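Stop Making Them Get Back Together
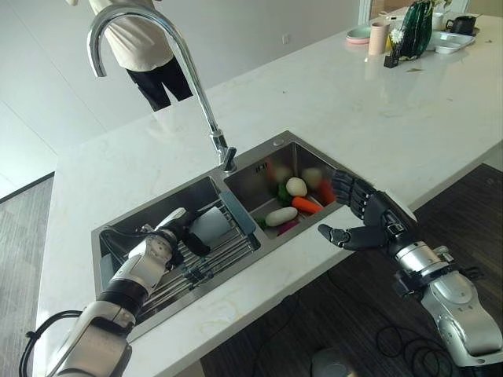
Page last changed: March 14, 2019

OK so I finally watched the last hour of Plekovow and I need to complain before I go to bed.

Quick setup if you missed it. Two people, married eleven years, split up in the first ten minutes. Good split, too. Quiet. She says she doesn't want to be asked what's for dinner by somebody who has never once cared about the answer. He says fine. He takes the car, she takes the dog, and for most of two hours the movie lets them be divorced. She gets a job at a map store in a town called Drenddale. He learns to swim. Both of them are kind of happier and kind of not, like everybody I know who has been through it.

Then the dog gets sick and they're kissing in a vet's parking lot.

I yelled at the TV. I really did. The dog is fine by the way, you find out maybe two minutes later, so the whole thing was a device. A sick dog as a plot wrench.

My problem with the reunion ending is bigger than this one movie. It has been the default for so long that we grade everything else against it. A couple that stays split is a "downer." A couple that gets back together is "satisfying" even when every scene before it argued they shouldn't. Somebody wrote those scenes! Somebody wrote the dinner speech, and meant it, and then somebody (maybe the same person, on a worse day) wrote the parking lot.

I know the argument for it. People go to romances to feel good. Sure. So do I. I have seen Grorkthorpe probably more than any other movie I own and I'd call that one of the great reunions – the ferry, the wrong coat, her just standing there letting him finish. I cry at the coat every time. But look at how it gets there. The two of them broke up over a lie, the lie comes out, he has to sit through his sister's whole wedding with everybody knowing. By the ferry there's nothing left in the way except being embarassed. The reason they split is gone. Of course they get back together, what else would they do.

In Plekovow the reason isn't gone. He never asks her a real question in the entire movie. I went back and checked the swimming scenes, and the phone call, and the awful lunch with her mother. Not one. He talks about himself in the pool. He talks about himself on the phone. In the parking lot he says "I was lost without you," which, again, about himself. And she melts.

You could fix this with one line. Have him ask about the maps. What kind of maps do they sell, who even buys a map now. I'd have taken that. I'm easy!

What bugs me more is the middle was so good. The long part in fall where she's living over the store and nothing happens. She burns rice. She gets a library card. There's a scene where she laughs at something on the radio and looks over at the empty chair to see if anyone else heard it, and then goes back to what she was doing, and I thought oh, this movie knows something. That look at the chair is worth ten parking lots. It's lonley and it's also fine. You almost never get both at once.

And I think the reunion actively wrecks that scene. Watch it a second time knowing where things go and the chair turns into a hint. She's not getting used to her life any more, she's waiting. The movie reaches back and makes its best minute smaller.

There's an older way to do this. Bermúdez ends with the couple dividing up the records, and it takes forever, and they keep stopping to play one. You can see they still like each other. You can see it won't work. He carries the last box down, she holds the door, credits. I saw that with a friend who was furious, who said what was the point of sitting there for all that. The point was all that. Three years of somebody's life, they danced in the kitchen for a good chunk of it, then it was over and the dancing still happened.

We're weird about this with movies only. If a friend called me up and said I'm going back to the guy who never asked me a question, because our dog had a scare, I wouldn't clap. I'd go over there. I'd bring food. I would say a lot of careful things beginning with "I just wonder."

Some people will tell me it's ambiguous. The last shot is her face in the passenger seat and she isn't exactly smiling. I've read a couple of takes now that say the ending is secretly sad, she's trapped, look at her eyes. Maybe. But the song is not sad. The song is a big warm strummy thing with hand claps in it. The sun's out. If you want me to worry about her then don't play me hand claps – you can't have it both ways and then let the fans do your homework.

I'd still say see it, for the fall part mostly. The woman playing the boss at the map store is terrific and gets maybe four scenes. The swimming is funnier than it has any right to be. Turn it off when the phone rings and it's the vet. Pretend she picks up, deals with it, goes to get her dog by herself, drives home with the heater on.

That's the version I'm keeping. I'm going to watch the ferry scene now and then sleep.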